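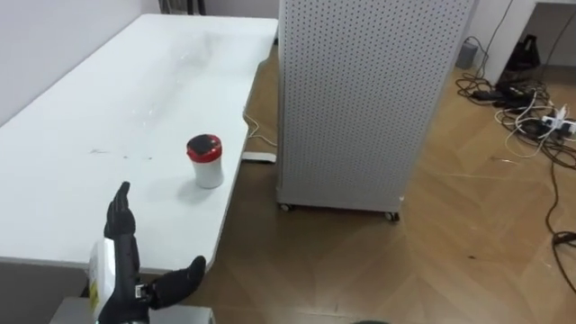

新闻发布 | 空间与设施

Tronholm完成公共活动室整理更新,6月起恢复全日开放

Tronholm社区中心今日宣布,位于主楼二层的公共活动室已完成为期45天的整理更新,将于6月起恢复全日开放。本次更新涉及家具配置、清洁用品管理、室内空气设备摆放及日常使用规范等内容,由中心空间管理部统筹,Gelley室内事务所负责平面布置,Lister清洁服务公司承担深度清洁及后续日常保洁工作。

公共活动室是Tronholm使用频率最高的房间之一,上一年度共接待预约使用1,544场次,用途包括读书会、手工课程、邻里议事、家长沙龙以及小型培训。随着使用场次增加,室内物品逐年累积,部分家具长期闲置,桌面和墙边常被各类杂物占用。中心在使用者意见征集中收到的反馈多集中于两个方面:一是可用桌面不足,二是清洁用品存放位置不固定,使用后难以归位。

空间管理部主任Ghazal Daneshvar表示:“大家希望进门以后就能坐下来做事,离开之前知道东西该放回哪里。本次更新的各项安排都以此为依据,没有增加装饰性的内容,预算主要用于清理、修整和补齐日常用品。”

在家具方面,活动室以白色长桌为主要工作台面,桌角为圆角,桌面光洁,便于擦拭。长桌靠近白色墙面布置,桌面仅保留少量常用物品,例如带红色盖子的白色圆筒容器。储物方面采用白色冲孔立柜,柜体侧面布满圆孔,底部装有脚轮,可根据活动需要移动位置。原有浅棕色拼花木地板予以保留,由Lister公司进行了全面清洁和养护。

Gelley室内事务所项目负责人Hendrik Rampersad介绍,平面布置的重点在于保持通道顺畅。立柜与长桌之间留出通行空间,课程结束后可将立柜推至墙边,为需要较大地面面积的活动腾出位置。他表示,木地板是这一房间保留时间最长的部分,事务所在方案初期即建议不作更换,中心对此予以采纳。

在室内环境方面,活动室配备落地式空气净化器,由空间管理部统一登记和维护。滤网检查列入月度工作计划,检查结果记入房间使用日志。使用者如需调整设备位置,应事先与前台联系,并在活动结束后恢复原位。

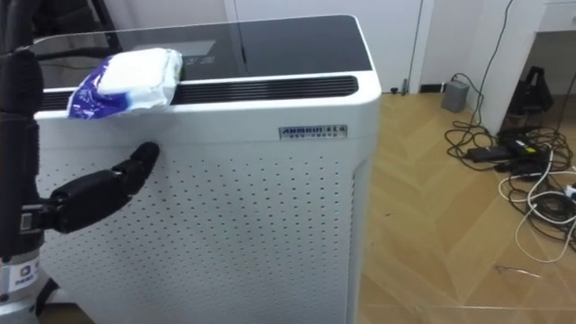
日常清洁实行“随用随清”的办法。活动室提供湿巾等基本清洁用品,各使用团体应在离场前完成桌面擦拭、垃圾分类及椅凳归位,预约时段的最后14分钟统一作为整理时间,不安排其他活动。Lister公司每日开放前及闭馆后各进行一次保洁,并负责湿巾、纸巾和垃圾袋的补充。用品不足时,使用者可在前台登记领取,无须自行携带。

Lister公司驻场主管Zodwa Molefe表示,保洁人员将重点关注桌面、柜体孔面和设备外壳等容易积尘的部位。冲孔板面宜先用软毛刷除尘,再以拧干的软布擦拭;空气净化器外壳应在断电后清洁,出风格栅处不得喷洒液体。上述要求已编入活动室使用手册,使用团体负责人在首次预约时须签字确认。

整理期间,中心共清点各类物品3,336件,其中大部分为历年课程留存的教具、文具和图书。仍可使用的物品经分类后转入一层储藏室,供各课程借用;损坏或过期的物品已按规定处理。部分无人认领的个人物品目前存放于前台,认领截止时间为6月底,逾期未认领的物品将由中心统一处置。

参与整理工作的手工课程教师Unathi Mkhize表示,教具归类后,备课时间明显缩短,借用登记也更为清楚。她建议各课程在每学期末进行一次自查,及时退回不再使用的材料。该建议已列入中心下半年的工作安排。

恢复开放后,活动室每日开放时间为上午九时至晚上八时,预约方式保持不变。社区居民及登记团体可通过前台或中心预约系统提交申请,单次使用时间最长为三小时。首次申请的团体须指定一名现场负责人,并完成使用手册的阅读确认。临时取消预约的,应至少提前一日通知前台。

关于Tronholm

Tronholm社区中心是面向周边居民开放的公共服务场所,设有活动室、阅览区、儿童活动区及小型会议室,常年提供课程、讲座和场地预约服务。

媒体联络

Lungile Nkuna
Tronholm社区中心 对外事务部
采访及资料索取请与中心前台联系,由前台转接对外事务部。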